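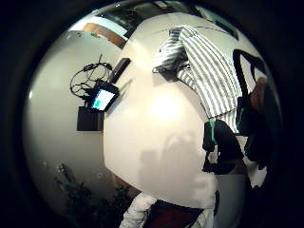

A white table with a striped cloth, seen from a hand-held gripper tool.

Hand-held demonstration

Hand-held demonstration is a method of teaching a robot in which a person carries out a task while holding a tool shaped like the robot's own gripper. A camera on the tool records the work from close to the point of contact. The recordings are later used to train a control program for a robot arm fitted with a matching gripper. It is one of several methods grouped under the name learning from demonstration.

Background

Robots were for many years programmed one position at a time. An early alternative was guiding by hand, in which the operator takes hold of the arm and moves it through the task while its joints record the path. Remote control, or teleoperation, came into use for the same purpose. The operator works a second arm, a set of handles or a joystick, and the robot follows.

Both methods need the robot to be present. Hand-held tools remove this need, so that demonstrations can be recorded in homes, kitchens and workshops.

Method

The operator opens and closes the fingers of the tool with a trigger or grip. The camera usually has a very wide lens, which bends straight edges into curves and leaves the corners of the picture dark. The path of the tool is worked out from the video, often with the help of a motion sensor. One attempt at a task, from first movement to last, is called an episode.

Cloth is a common subject. It changes shape whenever it is touched, and a fold may hide a corner or an edge that the robot must find. Demonstrators are normally asked to vary the starting position of the cloth between episodes.

The Birnside trials

The Skedatura project compared the three methods at its Birnside workshop in April, using household tasks. Each operator was given 20 minutes of practice before recording began. A set of 71 episodes was kept for the towel-folding task, and a further 33 were set aside for testing. The project's report, dated 19/07/2025, found hand-held recording the quickest to set up, but noted that remote control gave a more exact record of the arm's movement.

Limits

A person can reach in ways that a robot arm cannot, and some episodes must be discarded for this reason. The tool also gives little record of force unless sensors are added - a weakness in tasks such as wiping or pressing. Fast movement blurs the video and may cause the path to be lost.

See also

Guiding by hand
Teleoperation
Cosgrove gripper
Lastley workshop method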